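Rakora Shelves, version 2

Photos and item lists of ordinary storage furniture with ordinary stuff on it. Version 1 had cleaner furniture and was less useful.

Contents
3,000 photos (JPEG)
741 item names, in items.csv
61 shelving units, in units.csv
notes.txt, which Orest Kuzmenko keeps and which you should read before writing to us about plush toys

What counts as an item
Anything a person could pick up and put somewhere else. A box is one item, whatever may be inside it. A cloth is one item even when it has spread itself over three neighbors. Shelves, posts and casters belong to the unit and are listed in units.csv. Signs and picture frames are items if they're standing on a shelf and part of the building if they're screwed to a wall.

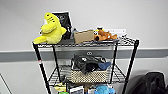 Black wire cart, top shelf: yellow plush, cardboard box, brown plush dog.

Names
We use the plainest name that a stranger would agree with. "Yellow plush" is a good name. Ramil Cruzado proposed species for all the soft toys and got as far as the dogs, where there was some consensus. After that it was a long November. Species is now an optional column, and "creature" is an accepted value.

Colors follow the same rule. Tan, brown and orange-brown overlap, and they were assigned by different people on different afternoons, so please don't build anything important on the border between them. If you only need warm versus cool, use color_group.

Packages are labeled by shape first (box, bottle, bag, packet), then by color. Printing goes in the text column only when it can be read at normal size. Squinting is allowed. Guessing from the general mood of the package is how version 1 ended up with 14 kinds of tea.

Shelf position
Each item gets a tier (top, middle, bottom) and a side (left, center, right), as seen from the front of the unit. Things that hang over an edge belong to the shelf that's holding them up. Things on top of other things get a stacked_on value. An item leaning on another item is not stacked, though we understand the temptation.

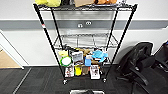 Middle tier empty, bottom tier crowded. Both are valid.

Empty shelves are recorded too. An empty tier has one row in the list, with "none" in the item column, and it should stay there when you clean the file. The Hrynyshyn script deletes it unless you pass keep_empty. We've asked. Until that changes, pass keep_empty.

Known problems
Lids, plates and shallow dishes are hard to tell apart when they're standing on edge. The name "round thing, rimmed" began as a joke in the notes and is now the official label for the undecided ones. 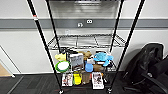

Small boxes near the front of a crowded shelf tend to get good labels, and whatever lives behind them gets "partly hidden" and a shrug. Use the visibility column if this matters to you. Crumpled cloth has no agreed size at all — leave it out of any volume estimate.

Units with a label or colored band on a post have that noted in units.csv under marks. It's a description of the post and tells you nothing about the contents.

Suggested uses
Naming household objects, finding free shelf space, sorting practice, settling what "tidy" means in your office. The Fimileo and Astura lists use the same column names, so all three can be joined on item_name once you've lowercased everything.

Corrections
Send the file name, the row and the name you'd prefer. Orest handles items, Ramil handles units. Disputes over whether something is a bear go to both and may take a while.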